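Notes on the Second Version of Lorkia

The second version of Lorkia was made available to players in October, and several readers have written to ask whether the changes justify returning to the story from the beginning. Having completed it twice, I would like to set out my findings in some detail. Readers who have not finished the first version should be aware that the early chapters are discussed freely below.

The premise is unchanged. The player takes the part of Sodora, a junior warden posted to the fortress of Blöndal, where the night watch has begun to vanish. The garrison blames wolves. Her superior, Captain Roretti, knows better and has chosen to keep silent. The original release revealed his reasons within the first hour, and I considered this its principal weakness. The revision holds them back until chapter 4, and the intervening conversations are much improved as a result.
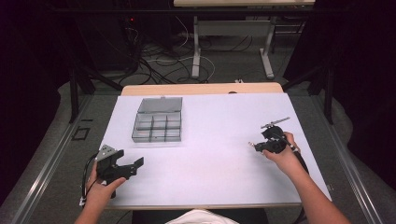 Inventory management has also been reconsidered. Sodora formerly carried an unlimited number of charms, herbs and keys, and most players simply collected everything. She now has a satchel with 29 places, and each item occupies one of them. It resembles a clear compartment box with its lid raised and every section still empty: the player sees at once how much room there is, and begins to plan. I left the silver bell behind in the chapel on my first attempt and regretted it for the remainder of the game.

Combat remains turn-based. The creatures beneath the fortress cannot be harmed by steel, and the player must learn their names before any charm will take effect. The names are found in letters, in songs and, in one case, on the underside of a bridge. Players who dislike reading may find this slow. I did not, although the bridge is poorly signposted and I crossed it many times before thinking to look. 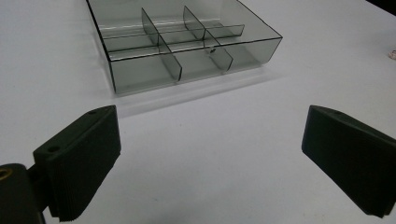

Clear organizer tray on a white tabletop.

The script has been revised throughout by Csenge Deák, whose earlier work on short interactive fiction will be familiar to regular readers of this blog. Her dialogue is spare – at times severe – and it suits the setting. The scene in which Roretti returns the watch ledger to Sodora now contains two lines of speech where it once contained a full page. There are 300 new passages in total, according to the release notes, most of them placed in the second half.

Certain faults persist. The save menu still closes without confirmation, and the music in the lower galleries repeats too soon. Saved games from the first version cannot be carried over. I would advise new players to keep a separate save before entering the cistern, as the door locks behind Sodora and the lamp oil is on the other side of it.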